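Le café Skindach rouvre, et avec lui le petit noir à l'ancienne

Mars 2018

Bonne nouvelle pour les lève-tôt du quartier : le Skindach a rallumé son percolateur ! J'y suis passée en voisine et j'ai retrouvé le comptoir de 1936, poncé, reverni, et toujours aussi encombrant (on s'y cogne la hanche, comme avant). Il était fermé depuis décembre, le temps de refaire la plomberie.

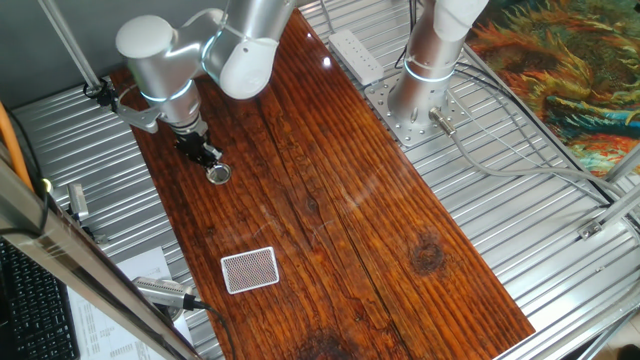 Et les prix, ils ont bougé ?
Le café passe de un euro vingt à un euro trente au comptoir, et la brioche reste au même tarif.

Themis Christodoulou, le nouveau gérant, a gardé la torréfaction de la maison Mäkelä -- ouf -- et ajouté 3 thés que je n'ai pas encore goûtés. Pour payer les travaux, 902 habitants ont mis la main à la poche, moi comprise, et je ne regrette pas mes dix euros.
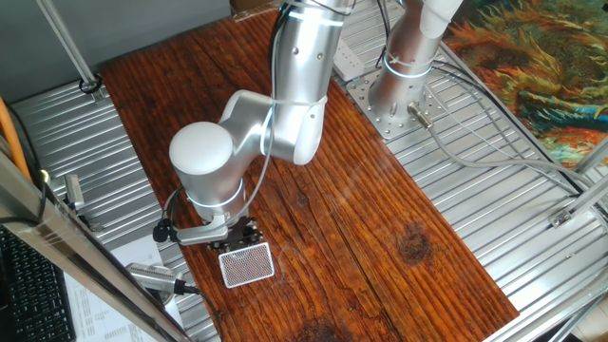 Côté horaires, c'est ouvert dès 6 heures, ce qui arrange bien les chauffeurs de la ligne Kudard. La terrasse, elle, attendra les beaux jours -- il manque encore l'autorisation de la mairie. J'y retourne demain pour la brioche !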